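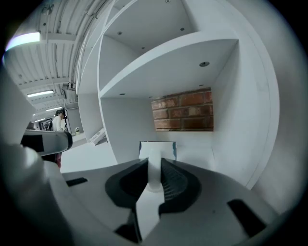
New shelving and shelf cards for the Nandwood stores

25/08/2023

The supply rooms at the Nandwood building have been refitted with white open shelving, and all departments are asked to use the new shelf cards from the start of term. The work completes the second stage of the storage programme run by Bikska, which began in April with the clearance of the old cupboards on the ground floor.

The units are divided into open compartments and have no doors. Staff told the spring survey that closed cupboards made it difficult to see what was in stock, and that the same items were often ordered twice by different departments. The survey received 161 replies, most of them from people who use the stores at least once a week.

Each compartment in use will have a small white card with blue edges, stood upright on the floor of the compartment. The card shows where a particular item belongs and should stay in its place when the compartment is empty. It should not be moved to a neighbouring compartment to make room for a delivery. Where a delivery is too large for the space allotted to it, the remainder should be left in the receiving area and the stores desk informed.

Cards with green edges, which were tried in the Jorkdale building last year, are being withdrawn. Any that remain in use there may be handed in at the desk or placed in the internal post. Departments that have written their own labels on tape are asked to remove them before the new cards are set out, taking care not to mark the panels.

Before the refit, the contents of the old cupboards were listed in full for the first time. The list ran to 3,294 entries, of which 1,189 were found to be duplicates, out of date or no longer needed by any department. Usable surplus was offered to other sites during the summer. Paper goods and unopened stationery went to the Triệu study centre, and a quantity of storage boxes was transferred to Jorkdale.

Departments have been given compartments according to how often they draw on the stores. Items in daily use are kept at middle height, with heavier goods lower down. The top compartments are reserved for light items and should not be used for glass, liquids or anything that cannot be lifted down with one hand. A plan of the compartments is available from the stores desk, and a copy has been sent to each departmental office.

The shelves may be wiped with a damp cloth and mild soap. Scouring pads and strong cleaning fluids must not be used. Nothing should be fixed to the panels with screws, pins or adhesive hooks, and requests for extra fittings should be made in writing.

Replacement cards are free of charge. An initial stock of 200 is held at the desk, and departments may ask for up to six at a time. Lost or damaged cards should be reported as soon as they are noticed so that the compartment is not taken for an unused one.

The stores will keep their present opening hours while departments move their supplies. Goods left in the temporary racks in the corridor should be collected by the end of the first week of term, after which the racks will be taken away and the corridor returned to normal use.

The third stage of the programme covers the two smaller rooms at Jorkdale. Measurements have been taken and an order for the shelving is being prepared. Dates for that work will be published on this page once delivery has been confirmed.

Enquiries about the allocation of compartments should be addressed to the Nandwood stores desk.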